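About Clastier

Hi, I'm Aurel Olteanu, and I started Clastier with Gholamreza Shahbazi after the two of us had spent far too many evenings complaining about the same thing. We both worked on robot arms at Nedelcu, and we kept watching good machines fumble easy jobs. The arms were fine. They just hadn't seen enough examples of a person's everyday stuff being picked up, turned over and put down somewhere else.

So that's what we make: examples, lots of them! Our operators guide the robots through ordinary handling tasks, we record every run, and our customers use the recordings to train their own models. We had 2 people and one rented bench when we opened in October. Now we're a team of 14, with a proper floor, shelves we put up ourselves (mostly straight) and a coffee machine that gets more maintenance than the arms do.

How we work

A customer sends us a task list. Gholamreza reads it, crosses out half the adjectives and turns it into short instructions an operator can follow without stopping to ask. Then we run it - usually 90 takes per task, with the objects moved between takes so the model doesn't just memorize one spot on the table. We keep the clumsy takes too, labeled as clumsy. Some customers want them, some don't, and it's much easier to filter them out later than to go back and drop things on purpose.

I still do a shift on the floor every week. My favorites are bottles and cloth. Cloth never lands the same way twice, and a clear bottle with a bright drink in it can give a vision model a real headache.

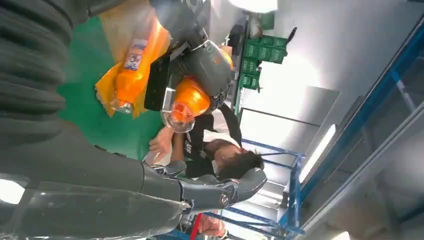
Bottle handling on our floor, with a yellow cloth on the green surface.

Who we work with

Vimance was our first customer and they're still with us, which makes me happier than I probably let on. For Drilteo we've recorded 54 tasks so far, nearly all of them packing and sorting.

If you've got a robot that needs more practice, write to us. Gholamreza answers the technical questions and I answer everything else, a bit slower.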